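Accueil > Atelier > Consommables > Pâtes et tampons thermiques

Cliltar 50, pâte thermique pour processeurs et cartes graphiques
Seringue de 13 g, spatule et deux lingettes fournies
Référence : 1778
Marque : Tundedar
Disponibilité : en stock

La Cliltar 50 est une pâte thermique grise, non conductrice de l'électricité, destinée à la remise en état des ordinateurs de bureau et des portables. Elle remplace l'ancienne Cliltar, dont elle garde la seringue et le bouchon à vis. La consistance a été revue : elle s'étale mieux à température ambiante et ne file plus quand on retire l'embout.
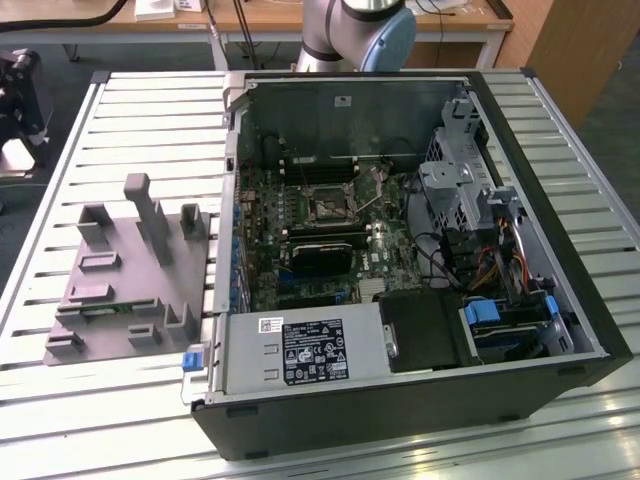 Fiche rédigée par Meenakshi Bajpai, rayon atelier
Mise en ligne le 24 octobre 2003

Pour quels travaux

La pâte se place entre le processeur et le dissipateur. Elle convient aussi aux puces graphiques et aux chipsets équipés d'un radiateur vissé ou clipsé. Elle ne colle pas : un radiateur sans fixation mécanique doit être posé avec l'adhésif thermique Solanki, vendu séparément.

Ne pas l'employer pour combler un jeu entre une puce mémoire et une plaque de refroidissement. Il faut dans ce cas un tampon, à choisir selon l'épaisseur relevée au démontage.

Préparation

Débrancher l'appareil et appuyer quelques secondes sur le bouton de marche. Retirer le dissipateur en le faisant pivoter légèrement avant de tirer. Si l'ancienne pâte a durci, poser une lingette dessus et attendre deux minutes. Essuyer ensuite du bord vers le centre. Ne pas gratter avec un tournevis.

Les deux surfaces doivent être propres et ne plus présenter de traces grasses. Éviter d'y remettre les doigts.

Application

Déposer une petite quantité au milieu de la surface métallique du processeur, de la taille d'un grain de riz pour les modèles courants. Poser le dissipateur bien droit et serrer les vis en croix, par demi-tours. Sur les puces nues, étaler une couche fine à la spatule avant de remonter.
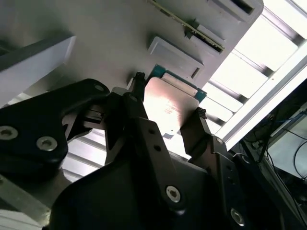

Un excédent qui déborde sur les côtés s'enlève au coton-tige. Il n'abîme pas les composants voisins, mais il gêne le prochain démontage. Aucun temps de séchage n'est demandé, l'appareil peut être remis en marche tout de suite.

Conservation

Reboucher la seringue et la ranger couchée, à l'abri du soleil. Une fois ouverte, elle se garde deux ans. Si un peu de liquide clair sort en premier, jeter la première goutte et continuer normalement.

Caractéristiques

Contenu : 13 g
Couleur : gris
Conductivité électrique : nulle
Embout : droit, démontable
Nettoyage : alcool isopropylique ou lingettes Tundedar

Commande et livraison

Vente à l'unité ou par carton de 50 seringues. Les cartons sont expédiés depuis l'entrepôt Markitero et voyagent à part du reste de la commande. Les seringues dont le sceau est rompu ne sont pas reprises.

La Cliltar en pot, référence 61, ne sera plus suivie après février. Les lingettes restent disponibles seules.

Produits associés
Adhésif thermique Solanki, deux composants
Lingettes Tundedar, boîte distributrice
Spatules de rechange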